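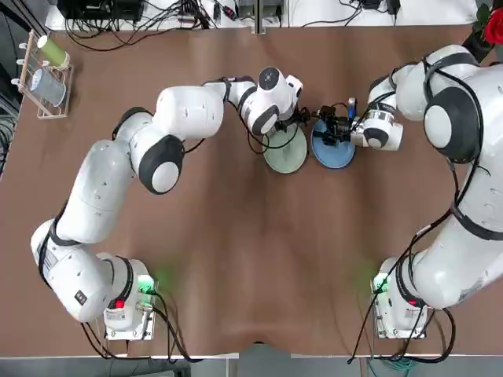 Which gripper settings should we start with for thin, shallow plates?

Low closing force and a slow approach to the rim, with the fingers opened only a bit wider than the rim needs. Start at 7 N and go up from there if the plate slides, and leave the fast profile for the cups.

**21/04/2022 – bench notes, two-arm table**

Heidrun Koller asked me to write this up properly so the Ravgate people can follow it without ringing me every hour (they are very welcome to ring, of course, I do like the company!). We're comparing the Skurkik controller with the older Ulard one on the same pair of arms, same grippers, same plates, and I've tried hard to leave everything else alone.

Started on Ulard. Control period on that one is 10 ms as it came to us, so 100 Hz, and I left it there. With both arms working over neighboring plates the wrists have to come in rather close to each other, and Ulard gets nervous about that – it slows right down long before it needs to. Safe enough, but you could drink a whole coffee waiting.

Skurkik felt much smoother on the approach. The log for the longest run has 920 waypoints in it and I went through the lot after lunch. The only ugly patch is near waypoint 290, where the left wrist does a little double turn I can't explain yet. I want to see if it goes away with the elbow limit relaxed.

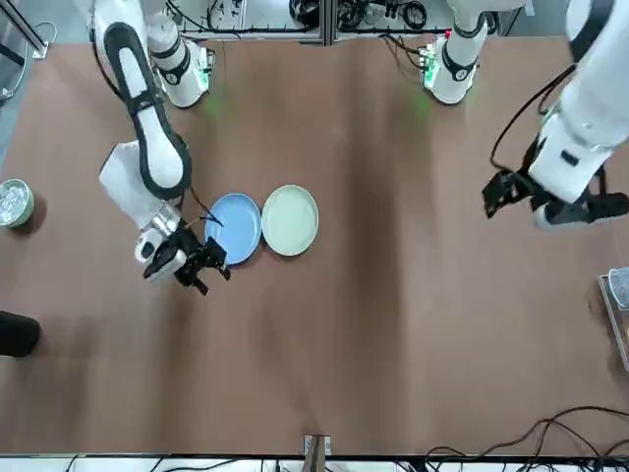
*Blue and cream-green plates side by side, right gripper low by the blue rim, left arm held clear.*

Having one arm wait well off to the side makes the planner's life so much easier, and I'd like to make that our default start for single-plate picks. Two-arm picks are another story and need their own page.

Still to do:

- rerun the plate approach on Ulard with the wrist clearance reduced
- ask Ngata about softer fingertip pads – the sample set they promised would be lovely to have before August
- check the wrist cable slack on both arms before trying any bigger rotations
- copy the Skurkik log to the shared drive (Heidrun, I'll put it next to your force plots)

Left both controllers' settings saved under today's date. Please don't overwrite the Ulard ones, I haven't finished with them.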